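OK, robot arm nerds, gather round. My little arm has one job: pick up oranges and put them on a plate. This week it found a brand new way to mess that up and I have learned SO much, so here's a thread.

Background for the new folks: the project is called Clondine. Printed blue arm, hobby servos, a policy I trained on my own demos. It was getting pretty good! Good enough that I got brave and set up a batch of 100 attempts to run over one long evening.

First 38 attempts, lovely. Then the gripper closed on an orange and just... kept closing. The arm held its pose, the fingers kept squeezing, and the servo started making that thin whiny sound you never want to hear from a servo.
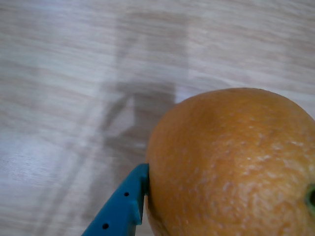

I hit the power switch and the whole arm went limp and flopped onto the table. Lesson one, right there. Cutting power to everything means the shoulder drops too. If your hand is under it, that's your hand.

So what was going on? I pulled the logs expecting a bad policy (it's always the policy, right?). Nope! The commands were totally normal. It asked for the same closed position it always asks for.

The trouble is that "closed" in my demos is a position tighter than an orange. The servo can never get there, so it pushes and pushes. On a quick pick that's fine, you let go before anything heats up.

But my script has a retry. If the camera check times out, it holds the last command and waits. That night the check hung, so the gripper sat there at full effort with nothing telling it to quit. I wrote that retry myself. At midnight. You can probably tell.

Oh, and I had a temperature cutoff the whole time! It was in the config file, spelled wrong, so the loader skipped it without a peep. Please go make your loader yell about keys it doesn't know. I'll wait.

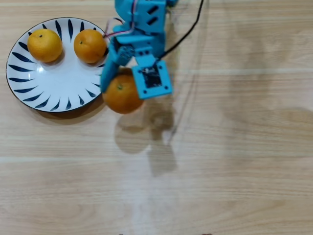
Two on the plate, number three in the gripper.

The fix came in pieces. Piece one is a torque limit on the gripper servo, set way lower than I thought it could go. I kept turning it down waiting for fruit to fall and I was shocked how little squeeze an orange needs.

Piece two is a hold timer. If the gripper has been under load for 20 seconds, the arm lowers to the table, opens up, and stops for good until I press a key. No clever recovery. I love it, it's so boring.

Piece three is a real stop button that cuts only the gripper and leaves the other joints holding. I keep the big power switch too, but now I know what it does to the shoulder and I keep my hands out of there.

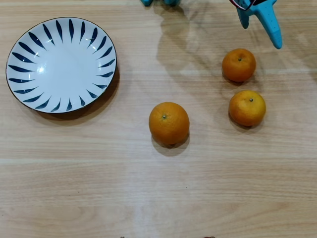
Plate empty, three oranges out on the table.

I've yanked the camera cable mid-grasp 3 times now to fake the hang, and every time it timed out, set the orange down and quit. I may have cheered a little.

Still on my list: log servo temperature on every attempt so I can see it creep up, and swap out the gripper servo, which sounds a bit crunchy after its big night.

If you run a position-controlled gripper, go check what yours does when the script hangs with something in its fingers. And tell me what you find, I want to hear all of it!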